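Projects > Word lists > skesitz-place-names

# Skesitz place names, the README

Hi! I'm Saskia Grimshaw and this is my list of old field and lane names from around Skesitz, typed up from parish maps, two farm ledgers and a lot of phone calls with my aunt's friends. 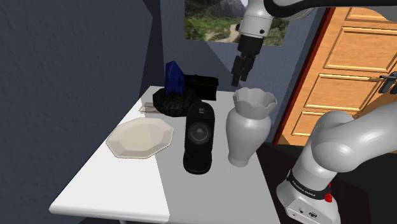 I started the list when I was trying to find out why one lane has three spellings on three maps, and then it kind of ate my winter. There are 269 names in it now. Most are from Skesitz itself, with a smaller batch from Dernska, which Krystyna Marciniak read out to me over the phone while I typed (thank you, Krystyna, and sorry about the line dropping!).

## What's in the file

It's one plain CSV, names.csv, one name per row. The columns:

- `name`: the spelling I like best
- `other_spellings`: everything else I found, split by semicolons
- `kind`: field, lane, well, wood or "no idea"
- `source`: map, ledger or person
- `notes`: me rambling

Open it as UTF-8 or the accents go to mush. Excel likes to guess wrong on this, so use the import menu and pick it by hand.

## Stuff to know before you use it

Eleven rows have no source. I copied them off a sheet of paper that I then lost, so they're marked `unsourced` and I'd leave them out of anything serious. The ledger handwriting is awful too, especially the letters n and u, and Necati Tatlı and I still disagree on five of the Dernska wells. Both readings are in there, his second, mine first (my file!).

I haven't put coordinates in. Lots of these fields got merged or built over and I didn't want to drop a pin on somebody's garage.

## Changes

Version 2, Mon 26 February: added the Dernska batch, fixed the doubled Clegg lane rows, and renamed the `type` column to `kind`. If you have a script that reads the old name, it'll break, so go change that first.

## Using it

Take it, print it, put it on a mug. A mention would be lovely. If you spot a wrong spelling, open an issue and tell me where you saw the right one, even if it was just your grandad. Aroha Rewi is looking after the issues while I'm away, and she's faster at it than I am anyway.

14 shares | 6 comments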